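Ein Greifer für den eigenen Tisch: Werkstattgespräch über das Projekt Rullero

In der offenen Werkstatt Lerninia wird seit Januar an einem Greifer gebaut, den man in die Hand nimmt und mit dem man vormacht, was ein Arm später nachmachen soll.

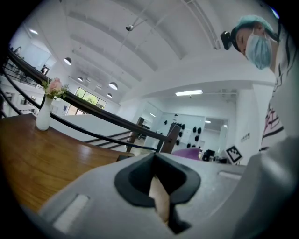

„Die Finger waren das Schwierigste“

Die Erbauerin kommt eigentlich aus der Buchbinderei, und wenn sie von Rullero erzählt, redet sie mit beiden Händen. Angefangen hat sie mit geraden Backen. „Die haben alles fallen lassen, wirklich alles!“, sagt sie und lacht. Jetzt sind die Polster aus schwarzem Gummi, geschwungen und nach unten schmaler. „Mit denen fasse ich kleine Sachen an, an die ich mich vorher gar nicht getraut habe. Das macht so einen Spaß, dass ich abends die Zeit vergesse.“

Das Gehäuse ist hellgrau und glatt. 32 Stunden lief der Drucker für den ersten kompletten Satz, und danach passte der Deckel nicht. „Da hatte ich mich um einen Millimeter vertan. Also nochmal.“ 300 Euro hat sie bisher ausgegeben, das meiste davon für Motoren und Lager.

700 Griffe bis zum Sommer

Zum Üben nimmt sie, was gerade da ist. Jeden Mittwoch wird aufgezeichnet, immer zu zweit, damit eine Person auf die Finger achten kann. 700 Griffe will sie zusammenhaben, bevor der Arm zum ersten Mal allein zugreifen darf. Den Arm hat sie schon, er heißt Alarcón und steht bei ihr zu Hause im Flur. „Der hat sieben Gelenke, und zwei davon knarzen“, sagt sie. „Aber wie der sich bewegt, das ist einfach schön.“

Und was soll er können, wenn alles läuft? Sie überlegt kurz. „Schrauben sortieren. Ich habe eine ganze Schublade voll.“ Als Nächstes kommt aber erst eine neue Feder in den Griff, die alte ist ihr zu hart.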